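# Do the wrist views earn their keep? Project report, Stilow laundry task

Our group was given 300 teleoperated episodes from the Flornum set and asked whether adding wrist cameras to the head camera helps a cloned policy. The Lostach baseline paper says yes, plainly. I'm less sure.

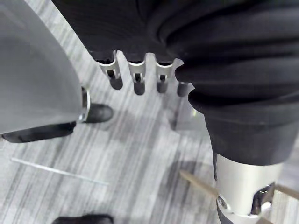 *800 words in the full version – this is the short one*

My first doubt is about what a wrist camera spends its time looking at. In plenty of samples it gets housing, black sleeve and grey carpet, and the network still has to encode all of it.

The head view at least holds the washer, the open door and the basket on its chair together.
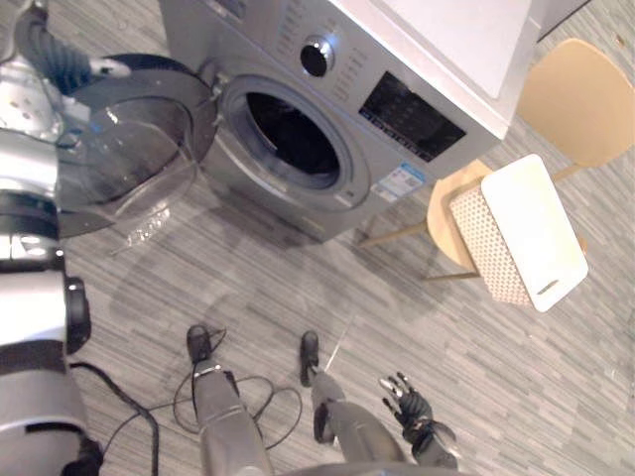
We trained each policy for 28 epochs with the Prothero code and left its defaults alone. Adding wrist views lowered validation loss. It did not clearly change the colour or shape of the failures on the robot, and loss on held-out demos is a poor stand-in for a finished load. Our seeds disagreed by up to 300 steps on when the curve flattened – enough to make me distrust the ranking.

Where I'd concede something is close work at the basket, when the rim and the fingertips share one view.
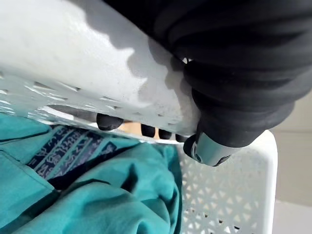

*Fig. 3. Wrist view at the basket rim, teal garment inside.*

We plan to rerun in February with the wrist stream masked outside the grasp phase. Until then I wouldn't cite our loss figures as support for the baseline claim.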